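Trotik confetti blower, after a full parade season

I bought the Trotik for the Gustulville winter parade in January and I've been telling everyone on our float crew about it ever since, so I may as well write it up properly.

Some background. Our crew, the Dumermont Owls, walks behind a very slow tractor for two hours in owl costumes, and for years we threw confetti by hand out of feed sacks. It's fun for the first few blocks. By the church your arm is done, your gloves are full of paper and the kids on the far side of the street have gotten nothing at all. So when Saron Abdella showed up at costume night with a Trotik she'd borrowed from her cousin's crew, we all wanted a turn (yes, indoors, and yes, we were still finding confetti at Easter).

It's a battery blower with a hopper on top and a wide, short nozzle. You fill the hopper, squeeze the trigger and out comes this lovely slow cloud that hangs in the air and drifts down over people - much prettier than the hard pop you get from a cannon. On the low setting it reaches the front rows. On high it got paper onto the balcony of the bakery, and the ladies up there waved and asked for more!
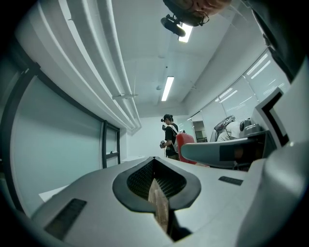
Will one battery last a whole parade? Ours ran 30 minutes of stop-and-go on high before it faded, so plan on 2 batteries if your route is a long one. On low I got from the school to the fountain without swapping, and there was still some left for the dance afterward.

The hopper takes tissue confetti beautifully. Chacko sells the round kind in a 20 pound box and that's what I'd get, the colors are bright and it doesn't clump. Metallic strips are another story. They wrapped around the fan twice and I had to stand on the curb in my owl feet picking them out with a hairpin while the brass band marched past me.

A few gripes. The shoulder strap is too short to go over a padded costume, so I sewed in an extra piece. The trigger is stiff with thick gloves. And it's loud enough that you shouldn't run it right next to the drummers, who will let you know.

Still, I love this thing. The crowd was 2000 strong this year and I think half of them went home with paper in their hair. Saron has ordered her own now, in orange.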